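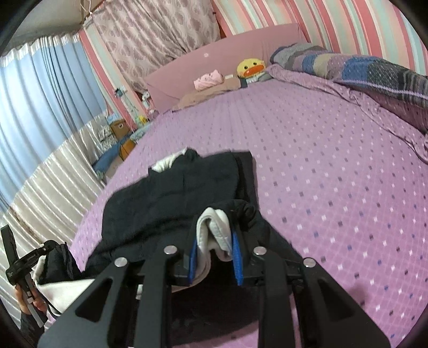 February 2026 - Wash test, dark cottons, second run

Carrying on from the Faltside swatches. Same question as before: how much of the navy ends up on white trim when the two are sewn together and washed at home settings, and does the fixing rinse make any difference.

Cloth is the Tekleab navy, the heavier of the two. Trim is plain white cotton tape, unbleached thread. Tsehay Weldu cut the strips and sewed the tape on one long side only, so each strip has a free edge to compare against. Batch number is 129, written on the tags in laundry pen. The pencil from the first run washed off.

Method
Four strips with the fixing rinse, four without. Fixing rinse was the Rorkis powder, dissolved in warm water first, strips left in it with an occasional stir. Then all of them air dried flat before the first proper wash, rinsed and unrinsed kept in separate nets. Machine set to 40, ordinary liquid, no softener. One piece of clean white cloth in each net to catch loose dye.

Results so far
Unrinsed: tape has gone a pale grey-blue along the stitching, worst at the corners where the strip folded over on itself. Catch cloth blotchy.
Rinsed: tape still white on three strips. The last has a faint line on the seam. Catch cloth slightly off-white, even all over.

Kedir Tilahun thinks the faint line is from the needle holes and not from the wash, as the cloth sheds a bit of lint when it is sewn. Possible. I have kept that strip back and will unpick a short length to look at the underside.

Grey scale readings not done. The lamp in the Gallus cabinet flickers and I don't trust anything read under it. New tube ordered.

Things to fix
Dry the strips flat, not over the rail. In the first run the tape creased where it hung and the dye settled in the crease, so those readings are no use. Struck out on page 56.
Weigh the powder. I used the scoop and it packs down differently each time.
The tape shrinks more than the cloth and pulls the edge into a wave. Tsehay suggests washing the tape once before sewing.

Next: second and third washes on the same strips, then the lighter navy. Nets are labelled and on the lower shelf, please leave them closed.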